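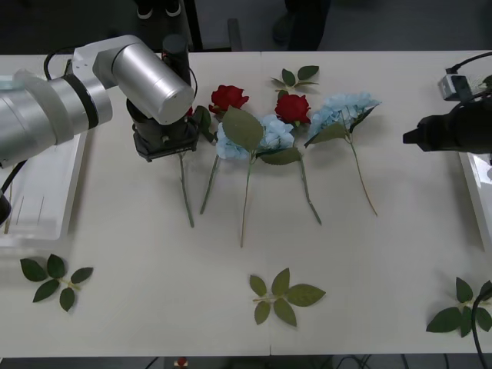

The Long Way Around Werngate

When Amarachi Okoro first told me about the night run from Skevport to Werngate, I thought she was describing a punishment. The distance is 23 miles, most of it on a gravel path beside the old canal, and the start is at 2 in the morning. There is no medal and no clock at the finish. You write your own time in a notebook that hangs from a nail, and then somebody gives you soup.

I came to running late, and I came to this country also late, so I had no habit of saying no to invitations. I signed my name in October and had the whole winter to regret it. My longest run before that was three hours, in daylight, with a bakery in the middle.

Amarachi made me a training plan on one sheet of paper. It had two easy runs in the week and one long run, and at the bottom she had written "sleep" and underlined it. I followed the running part quite well. 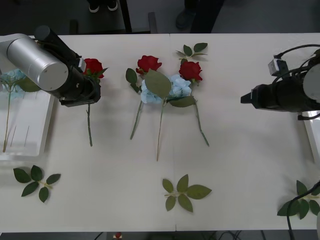
My feet were the real problem. By February I had lost the nail of one big toe, and the other was the color of a plum, or, to be more polite, of the dark leaves around a red rose. I changed my shoes for a pair half a size bigger and I learned to lace them with an empty hole near the ankle. Tài Phùng, who has finished this run more times than he will admit, looked at my socks and told me they were too thick. He was right about the socks. He was wrong about eating boiled potatoes at mile ten, at least for my stomach.

We started on 13/05/2023, in a light rain that had stopped before the first bridge. I counted 347 steps between two lock gates and then lost interest in counting. With a headlamp you see only a small circle of path, and you run inside it. Tài stayed next to me until Flivbridge, where the path climbs away from the water, and after that I could hear him in front of me for a while, talking to a dog.
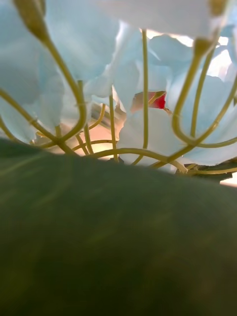 Page 3

The climb out of Flivbridge is short, but it comes at mile sixteen. I walked it. At the top there is a farm called Akinola, where the family leaves a table by the gate with water, salted crackers and cold tea. I drank two cups of the tea and sat on the wall, and it was difficult to stand up again. My knees had become very formal with each other.

From the farm it is seven miles down to Werngate, first through fields and then on a road with a narrow shoulder. It was light by then. A man who was opening his gas station asked me where I had come from, and when I said Skevport he asked if my car had broken down.

Amarachi was already at the finish with her shoes off. I wrote my time in the notebook, in small numbers, under hers. The soup was lentil, and I had three bowls of it before I called my wife to come and get me.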